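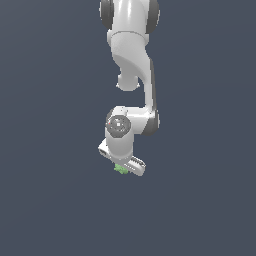
Search this site
Search
Menu

Why Does Your Elbow Only Bend One Way?

Try something for me. Put your arm out straight in front of you, palm up, and bend it so your fingers touch your shoulder. Easy! Now try to bend it the other way, so the back of your hand goes toward the back of your arm. No? Mine won't either, and please don't push it, because that hurts.

Okay, now swing your whole arm in a big circle from the shoulder, like you're winding up for the world's slowest baseball pitch. Your shoulder has no problem with that at all. So you've got two places on the same arm where bones meet, and one of them can go nearly anywhere while the other just opens and shuts like a cupboard door. I wondered about this for years when I was a kid (I spent a lot of time in the back seat of the car, and there wasn't much to look at between Pratton and my grandmother's house except my own arms).

The places where bones meet are called joints. Your bones are hard and stiff, and they don't bend unless something has gone badly wrong. All your bending happens at the joints. If you had one long bone from your shoulder to your fingertips you could wave, sort of, but you couldn't eat a sandwich. Think about that next time you have a sandwich.

The door kind

Your elbow is mostly a hinge joint. Go and look at a door, any door, and find the metal bits on the side where it's attached to the wall. Those are hinges. They let the door swing open and swing shut, and that's all they do. A door can't tip over sideways or spin around like a top, and you'd be pretty surprised if it did.

The end of your upper arm bone is shaped a bit like a spool of thread, and the main bone of your forearm has a scooped-out end that fits around the spool. When you bend your arm, the scoop slides around the spool. When you straighten it, it slides back until a knobby part at the back of the elbow fits into a little hollow in the upper bone and stops. You can feel the knobby part right now. It's the pointy bit you lean on when you're bored at the table.

Your fingers have hinges too. Look at the two creases on the inside of your pointer finger, the ones past your knuckle. Each one sits by a hinge. Your knee is mostly a hinge as well, although it can twist a tiny bit when it's bent, so it's a door that's a little loose on the wall.

The ball kind

Your shoulder is a ball-and-socket joint, and the name tells you nearly everything. The top of your upper arm bone is round like a ball, and it sits against a shallow cup in your shoulder blade. A ball can roll in a cup in any direction, so your arm can go up, down, forward, backward, and around.

You have the same kind of joint at your hip, but the cup there is much deeper. The ball of your thigh bone sits way down inside it. That makes your hip strong and steady, and it needs to be, because it's holding you up all day. It also means your leg can't swing around as freely as your arm can. Stand next to a wall so you can hold on, and draw a big circle with your foot. Then draw one with your hand. See how much bigger the hand circle is?

A shallow cup gives you more movement, and a deep cup gives you more holding power. Shoulders pop out of place a lot more often than hips do, and that shallow cup is a big part of why.

The twisty kind

Hold your elbow against your side and bend it so your hand sticks out in front of you. Turn your palm up to the ceiling, then down to the floor. Up, down, up, down. Your elbow isn't bending at all, so what's doing the turning?

I love this one. You've got two bones in your forearm, lying side by side. When your palm is up, they're next to each other like two pencils in a box. When you turn your palm down, one of them rolls over the top of the other and they make a long skinny X. You can feel it if you wrap your other hand lightly around your forearm, not too far above the wrist, and turn slowly. The place where one bone turns against the other is called a pivot joint.

There's another pivot joint at the top of your neck. It's the one you use when you shake your head to say no. Nodding yes mostly happens at a different joint, just above it, where your skull sits on the very top bone of your spine. So you have a yes joint and a no joint! I was so pleased when I found that out that I told the mailman.

The thumb kind

Your thumb gets one all to itself. Down at the base of your thumb, near your wrist, there's a saddle joint. Picture two horse saddles, one turned sideways and upside down on top of the other, so their curves fit together. That shape lets your thumb go side to side and in and out, and it lets your thumb swing across your palm to touch the tip of every other finger.

Want to know how much you use it? Tuck your thumb into your palm and ask somebody to hold it there with a bit of soft tape. Then try these:

Button a shirt.
Pick up a coin from a flat table.
Open a jar (an empty one, please).
Write your name.
Tie your shoe.

I gave the shoe one a go at my kitchen table and ended up with the lace around a chair leg. My best time was 39 seconds, and it wasn't what you'd call a bow.

Why don't they squeak?

My back gate squeaks because it's metal rubbing on metal and I keep forgetting to oil it. Bones rubbing on bones would be much worse. So the ends of your bones are covered with cartilage, a smooth, slippery, slightly bendy stuff. The tip of your nose and the stiff part of your ear have cartilage in them too (a different sort in the ear, extra springy – give it a fold and watch it flip back).

Most of the joints that move a lot also have a little bag around them with slippery fluid inside. It's thick and a bit like raw egg white. It does the job of the oil on the gate, except your body makes it for you and never forgets.

Then there are ligaments, tough straps that tie one bone to the next so they don't wander off. When somebody sprains an ankle, it's the straps that got stretched or torn.

And what about cracking your knuckles? The fluid in your joints has gas mixed into it, the way soda does. When you pull on a finger, the space in the joint gets bigger very suddenly and a bubble forms. Scientists have argued for a long time over exactly which part of that makes the pop, and they're still arguing. After you've cracked a knuckle you usually have to wait a while before it'll go again. My sister used to wait 30 minutes and then do it right next to my ear.

Joints that hardly move

Here's a sneaky one. Your skull feels like one solid bowl, but it's made of separate bones joined along wiggly lines, a bit like jigsaw pieces. Those are joints too! They just don't swing around. When you were a baby they were looser, so your head had room to grow, and they lock together more and more as you get older.

Your spine is in between. Each little bone in it moves only a bit against the next one, but there are lots of them in a row, so all those bits add up and you can curl over to touch your toes. (Or your shins. I'm a shins person.)

Make a cardboard arm

You'll need a cereal box, scissors, two paper fasteners (the brass kind with legs that fold out), and a grown-up to poke the holes.

Cut three strips of cardboard. Two should be as long as a pencil and one should be shorter. The long ones are your upper arm and forearm, and the short one is the hand. Ask for a hole near the end of each strip where it meets the next. Push a fastener through each pair of holes and fold the legs flat at the back.

Now wiggle it. You'll notice your cardboard elbow bends both ways, which yours doesn't. Can you fix it? Try taping a scrap of cardboard at the back so the forearm bumps into it when the arm is straight. You've just made the knobby bit.

When you've got that working, tape the top of the arm to a table and try to make the hand reach a raisin. Then take out the elbow fastener, tape the two long strips together stiff, and try again. I got the raisin on my first try with the elbow and never got it at all without. If you come up with a way to make the forearm twist as well, I'd love to hear how you did it, as mine fell apart.

2,977 shares
9 comments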